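Workshop tips: sharing the bench with robot arms

At Westitz the arms took over most of the lifting in May, and the job changed for the people beside them. 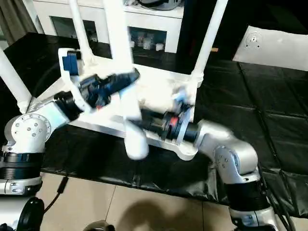

Sort parts before the shift. An arm won't notice a cracked one - you will.

Tie long cables back and sweep underneath every 150 cycles.

Keep cups and tools on a shelf out of reach of the grippers.

Swap places every two hours. Watching is more tiring than lifting, and over eight of us said so.

Write down each stop, even short ones.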